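Refilling Pipette Tip Boxes Without Losing Your Mind (or Your Tips)

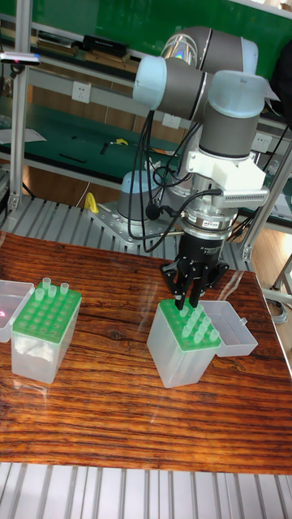 Issue 30, page 2

If you have ever worked in a lab of any size, you know the small sinking feeling of reaching for a tip and finding four left at the back of the rack. It always seems to happen halfway through something. When I first came to the teaching lab in Banddale, we threw out every empty box and opened a new one, and I am a little ashamed of how long that went on before Ljubica Tomić sat me down one July afternoon with a bag of loose tips and a stack of old boxes and showed me how she did it. I have been refilling ever since, and I find I rather like it (put the radio on and the time goes by!).

What you will need

Two hinged boxes with racks that match your tips
A bag of loose tips, the right size for your pipette
Clean gloves
A lint-free wipe and some 70% ethanol
Autoclave tape, if the tips need to be sterile
A marker

Getting set up

Clear yourself a good stretch of table before you begin. The lids want room. I open the left box toward the left and the right box toward the right, so the two racks end up side by side with nothing standing up between them to knock with your wrist. Green racks are my favorite for this job, as clear tips show up nicely against them and a gap in the row is easy to spot.

Wipe the table down and let it dry, then put on fresh gloves. Lift each rack out and look underneath. Bits of broken tip and paper like to collect down there, and a box that has been through the autoclave a few times may still be damp in the corners. Wipe it out, let it air, and press the rack back down until it sits level all the way around.

Consolidating first

Before you open a new bag, gather up your partial boxes. Pick one as the giver and one as the keeper. Move the stragglers from the giver into the keeper, holding each tip by the wide top end and never by the point. Start at the back row and work toward yourself, so your sleeve isn't dragging over tips you have already placed.

Please only combine tips that came from the same kind of bag. Filter tips and plain ones look very much alike at the end of a long day, and Hipólito Leiva still teases me about the morning I mixed the two. If you can't tell what a tip is, toss it. The same goes for anything bent, or anything that may have been used.

Filling the rack

Now for the loose ones. Shake a small handful onto a clean wipe, all pointing the same way if you can manage it, and drop them in one at a time. Let each tip fall into its hole under its own weight. If it stands proud of its neighbors, take it out and look at it before you try again. Pushing hard only wedges it, and then your pipette will lift half the rack along with it.

When a box is full, lay a clean, flat lid or card over the tops and press very gently to even them up. A tip that leans will throw off a multichannel pipette every time.

Closing up and labeling

Lower the lid slowly and listen for the click. If it won't shut, a tip is sitting high somewhere, so open it again and check along the hinge side first. For sterile work, put a strip of autoclave tape across the front and follow the cycle your tip supplier recommends. I write the tip volume (ours are mostly 300 microliters) and my initials on the tape, never on the lid, where the marker smears at the first touch of ethanol.

Store finished boxes flat. Setareh Kermani keeps hers on the lower shelf with the newest at the back, and I have copied her shamelessly. Empty boxes go in the bin by the sink, lids closed, ready for the next round.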